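Cable Taming for People Who Hate Cables
Last updated: Sep 22, 2024

I love a tidy desk more than almost anything, and cords are where tidy desks go to die! These are the tricks I keep coming back to, at home and in my little workshop.

1. Unplug the whole lot first. Yes, all of it. You'll find at least one charger for a phone you gave away years ago (mine was hiding behind the printer, warm and dusty).

2. Label both ends. Masking tape folded into a flag works beautifully – write on it before you stick it down, or you'll be scribbling on a wobbly cord.

3. Shorten the slack with hook-and-loop ties. I bought a roll of 100 last March and have used them on everything from extension cords to tomato stakes. Skip zip ties, you'll only have to cut them off again.

4. Get the power strip off the floor. Mine hangs under the tabletop on 2 screws, and sweeping is so much quicker now.

5. If your desk has a lidded cable tray in the top, use it! Flip the lid up, drop the extra length inside, and let only the bit you need come out the end. Vacuum the channel while it's open – crumbs love it in there. 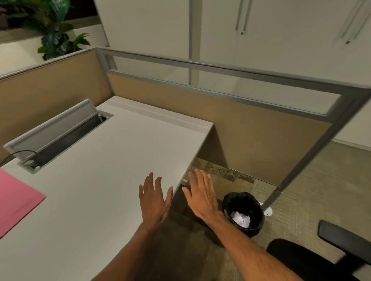

6. Wipe the cords down. A barely damp cloth, everything unplugged, and let them dry fully before they go back in the wall. Old white ones come up amazingly well.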